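Teodora Bošković
June 2, 2021

1/ Our student project group at Bisgate has reached the part I was afraid of: opening a door in simulation. I promised to write down how it goes, so this is a small thread for the people who asked me.

2/ We are five in the team. Sorin Georgiev made the arm controller in January, Binta Okafor does the training runs, Thu Ung looks after the scenes and the contacts. I write the reward and, lately, I write mostly excuses to our supervisor.

3/ The task sounds simple. The gripper must come to the lever, push it down, and pull until the door has opened 30 degrees. A child does it with a full mouth and one shoe. Our policy needed 914 episodes before it touched the lever on purpose.

4/ Thu gave the handle a loud colour, orange on a yellow rosette, and left the door nearly black. I was against it, I wanted a realistic kitchen brown. But when you look through the wrist view for a whole evening, you become thankful for orange.

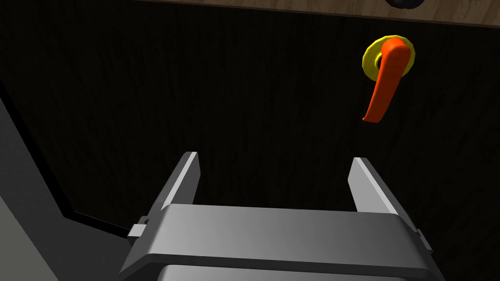
5/ My first reward was only the distance from the gripper to the handle. The arm learned to hover very near and stay there, quite content. Binta called it "the shy guest" and now the whole lab says it.

6/ So I added a second term for the angle of the lever. Better, but then it hit the lever from above with closed fingers and the door never moved. We now pay a little for open fingers during the approach – only a little, otherwise it forgets the door.

7/ With this version we succeeded in 33 of the last test runs, and I have watched every one of them. Most of the failures come at the pull: the fingers slip along the lever towards its tip.

8/ Sorin thinks the friction value is wrong. I think the grasp is too low. We have a bet for one coffee at Galance.

9/ Next we move the start position of the arm at random. If somebody has experience with lever handles and slipping, please write to me, also if it is bad news.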